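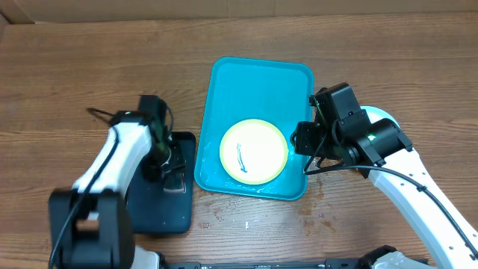
Two trays, one table

The bigger tray is where the washing up happens in a kitchen with no sink to speak of. Mine is a studio above the Wosby bakery, 172 square feet, and the tap is down the hall. So – trays. A turquoise one with a rim, a smaller navy one next to it, both on the wooden table I also eat at and work at and fold shirts on.

Plates go in one at a time. Dinner plate, side plate, whatever. Sauce first, always, with a scraper or a bit of bread, then a wet sponge. Small puddles stay in the tray, though some water still gets onto the wood grain. Wipe the tray, done. It takes me 34 minutes after a proper dinner, less if it's just toast.

The rim matters more than the color. I had a flat one from Skamness and it let go of a cup of gray water right onto my mail. Never agian.

Bright is good though. You can see what you missed. On the dark ones every crumb and speck shows up pale, which I've come to like for drying – you notice and you rinse it.

Vorkatholm sells trays in pairs from May. Check the size of your table first, and your shelf, beacuse they have to live somewhere.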